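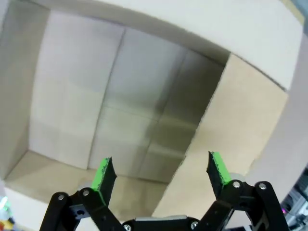
Nawal Ragab on teaching a gripper to reach into a box

I caught Nawal Ragab at the Plulstead robotics club in the worst possible week, with a meet coming up in October and everybody wanting the arm at once. She waved me onto a stool anyway and kept talking over her shoulder to the kids (I've got maybe half of it on my recorder).

Their project is called Holureo, and the job sounds so easy! The arm goes to a cardboard box, finds what's in it, and brings it out. "They all thought they'd finish in two meetings," she told me. "Then they met the walls."

The walls, I learned, are the whole headache. The fingers open wide before they go in, and that eats up a lot of room in a box. "A kid will line up on the middle perfectly and forget the fingers stick out on both sides," Nawal said. The flaps are trouble too, and so are shadows, which the team's first program kept taking for objects. I asked if they'd thought about switching to a plastic bin. She laughed at me. "The rules say cardboard. I'd pick cardboard anyway, it bends before we break something."

There are six students on the team this year, and they've logged 160 tries in a spiral notebook, with a column just for complaints. My favorite entry says "went for the crease again."

I wanted to know what she does when they're stuck. "I make them move the fingers by hand with the power off," she said. "Slow, all the way down to the floor of the box. Somebody always goes 'ohhh.'"

Then a kid needed the laptop I was leaning on, so we picked it back up in the hallway.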